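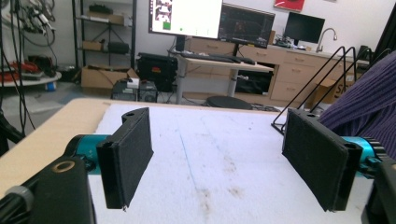 Keegan Lachance asked after the first week whether the packers must now work at the speed of the machine. They do not. The Keseck cell waits for the person, and the person decides when the next tray goes in.

4.2 Changing from hand packing to shared packing

1. Finish the open order by hand. Do not give a half order to the cell.
2. Open the fingers fully and check that nothing is between them.
3. On the Hullora screen, enter your station number and choose Shared. The counter goes back from 999 to zero by itself.
4. Stay at the station for the first 9 trays. After this you may do labeling or checking.

Note: Lifting of trays is no more your task in Shared mode, but the final check is. Your name stays on the order.

Note: The change needs some 2 minutes. This is paid work time and it is not counted as a stop.

Caution: Keep sleeves and hair away from the finger mounts. If code 1191 is shown, press Hold and call Wilmer Benavides. Do not restart the cell alone.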